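Looking After the Lines on a Small Cruising Boat
Speaker notes, Famholm evening talk
Last updated: 29 September 2024

OPENING

Good evening. Check they can hear at the back. Ask who still has a boat in the water. At this time of year it is usually most of the room.

My boat is Jimell, a small sloop I keep on a mooring at Famholm. I am not a rigger. What I know about rope comes from owning a boat that came with a lot of bad rope, and from replacing it a piece at a time as I could afford to. Last season we covered nearly 900 miles, most of it short hops along the coast and one long leg out to Fludov and back. Most of what I want to say tonight comes from that trip.

Plan for the evening: halyards first, then sheets, then dock lines and anchor rode, then a word about splices. Questions at the end, but stop me if I use a term you don't know.

THE JIB HALYARD

Tell the Fludov story here. Keep it short.

We left before light with a fair breeze and had the jib up by the breakwater. Around lunchtime the luff started to go slack. I took a few turns on the winch and thought no more of it. An hour later it was slack again. When we dropped the sail that evening I found the cover of the halyard worn through where it sat over the sheave at the masthead. The core was taking the load by itself, and the cover had bunched up below it like a sock.

Points to make:

A halyard wears in the same spot because it lives in the same spot. With the sail fully up, the same few inches of line sit on the sheave all season. You can't see those inches from the deck with the sail hoisted.

Lower the sail and look. Run the line through your fingers from the shackle back. You are feeling for flat places, hard places, and any place where the cover slides over the core.

If the line is long enough, cut a short piece off the shackle end and tie or splice it again. That moves the wear to a fresh part. I do this every other year and buy halyards a little long to allow for it.

Pass around the old halyard. Ask for it back.

We had cold chicken and bread in the cockpit at Fludov that night and talked about going up the mast in the morning. I went up. The sheave had a burr on one cheek, which I took down with a small file. If I had only changed the rope, I would have been up there again by the end of the summer.

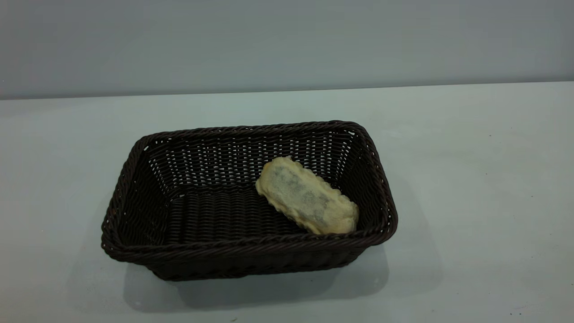 SHEETS

Sheets get handled more than anything else on board, so comfort matters. I went up a size on Jimell's jib sheets, well beyond what the load called for, and my crew thanked me for it. Check that the bigger line still runs through your blocks and fits the jaws of your self-tailers before you buy. Mine only just fit.

Swap your sheets end for end at midseason. The wear comes at the clew knot and where the sheet crosses the shrouds. If you use one continuous sheet with a hitch in the middle, you lose this trick, and I have gone back to two separate lines with bowlines.

Stiff sheets are usually salty and dirty. Put them in a mesh bag, soak them in lukewarm water with a mild soap, and rinse them until the water runs clear. No bleach. I have put them in a washing machine on a gentle cycle, tied in a mesh bag, and they came out fine. I have also put them in without the bag. It took most of an evening to get them untangled from around the drum. Hang them in the shade to dry, in loose loops.

DOCK LINES AND CHAFE

Show of hands: who has left the boat for a week and come back to a line half gone?

At the Fludov town wall there is always a bit of swell. Our bow line led over a rough stone edge, and overnight it sawed through one strand. We had a spare on, so no harm was done, but I slept badly the next two nights.

Use nylon for dock lines. It stretches, and you want that. It also means the line is always moving a little wherever it touches something, so it needs protection at every fairlead and edge. I have tried leather, garden hose and fire hose. Old fire hose is the best of these for me. Hose that fits too snugly can hold heat in when the line is working hard, so give it room. Tie the chafe guard to the line. If you don't tie it, it will walk away from the place you need it.

On November nights when the forecast is bad, go down to the boat beforehand and double the lines. Lead the second one to a different cleat if you have one.

ANCHOR RODE

Jimell carries chain at the anchor end and 100 feet of three-strand nylon behind it. That suits the places we go, which are shallow. If you anchor deeper, you need more. Work it out from the depth at high water plus the height of your bow, and remember that a ratio of 8 to 1 is not too much on rope in a hard blow if there is room to swing.

Take the whole rode out once a year. Lay it out on the lawn. Look at the rope-to-chain splice, then look at it again. Ours was stained with rust and had gone stiff, and when I opened it up the inside was worse than the outside. I cut it off and made a new one.

Check the bitter end too. It should be tied to something strong in the locker, with a lashing you can reach and cut. 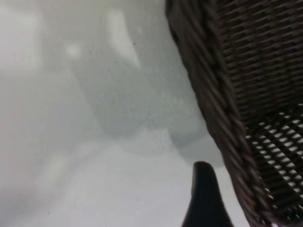 SPLICES

An eye splice in three-strand is the one splice everybody here can learn tonight. Unlay the strands, tape the ends, form the eye, and tuck against the lay, over one and under one. The first round of tucks is the hard one. Once those three are right, the rest follow the same path. In nylon I put in at least five full rounds, then taper if I feel like it. What spoils most first tries is uneven tension. Pull each strand down by the same amount before you start the next round. If you want to train your eye, look at something like the thick braided rim on that dark wicker basket. The strands twist around each other in regular ridges, and you can follow the curve of the band along them. Your splice should give you the same feeling when you run a thumb down it. A high spot means one strand is loose and its neighbors are doing the work.

Double braid is another matter. It wants a fid, a clear table and patience, and old double braid may not splice at all once the cover has shrunk. I would practice on new line. The practice pack I bought from Akolgo had short lengths in it and was enough to get me going.

Hand out the short lengths of three-strand now. Tape is on the side table. Allow plenty of time and walk around.

WHEN TO THROW IT OUT

Go through these slowly, people like to write them down.

Replace it if a strand is cut, if the core shows, if there are melted or glazed patches, or if it has gone thin in one place. Replace it if you know it took a very heavy shock load, even if it looks fine.

Fuzz on the outside is normal. A light fuzz all over protects the fibers below it.

Old halyards can be cut down for sail ties and fender lines. Don't let them turn back into anything that holds the boat.

QUESTIONS

Likely ones: low-stretch halyards on an old boat (fine, but check your sheaves and clutches suit the line), wire to rope conversion (change the sheave at the same time), and whether to leave halyards in the mast over winter. I pull mine and leave a thin messenger line in place. Sew the messenger to the halyard as well as taping it. I lost one down the mast the year I only used tape.

Collect the fids before people go home.

Contact: Famholm talks desk | Copyright 2024, all rights reserved | Back to top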